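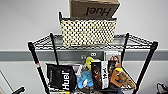 **How often must the shelf-picking cell be set up again?**

The full procedure is carried out at the start of each teaching block, after any work on a wrist camera, and whenever the shelving unit has been moved in relation to the robot.

## Handout 3: Setting up and looking after the Kernero cell

Course convenor: Pornthip Chaiyaporn
Practical supervisor: Wichai Meesuk

Students are expected to have read this handout before their first session. The cell consists of a two-armed robot with one camera at the head and one at each wrist, working at a wire shelving unit stocked with boxes, baskets, packets and soft toys.

### Before power is applied

1. Record the names of those present in the cell log.
2. Check that the emergency stop is within reach of the supervising student.
3. Run a hand along each arm cable from shoulder to wrist. Report any kink or worn sleeve and leave the main switch off.
4. Wipe the camera windows with the dry cloth kept in the drawer. Solvent must not be used.

### Camera checks

The head camera is checked first. Both levels of the shelving should be in view when the arms are in the rest position. Each wrist camera is then checked at close range, with the arm brought up to the shelf at reduced speed.

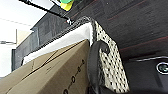
Exposure should be fixed before any picking is attempted. Automatic exposure is to be switched off — a wrist camera that turns towards a window will otherwise darken the goods at the moment of grasping. The setting is entered on the Skanik console under the name of the arm, and the group must confirm that left and right have not been exchanged.

### Approach to the shelf

Boxes and baskets with handles require particular care. The gripper should approach from the open side, and the fingers must not pass through a handle or strap. Ten slow approaches are made with each arm (10 entries in the log), and the arm is stopped at once if it touches the wire.
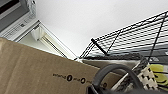
*Figure 3. Wrist camera view at the shelf, with the cardboard box and the dark curved handle close to the gripper.*

### Routine care

The finger pads are inspected every 2000 cycles and replaced in pairs. Wrist screws are tightened with the torque driver only. Faults outside this handout should be referred to Paweena Somboon, who holds the spare parts list.

Completed logs are to be handed in by Dec 15, 2024. Groups that missed the November session should arrange another time with the practical supervisor.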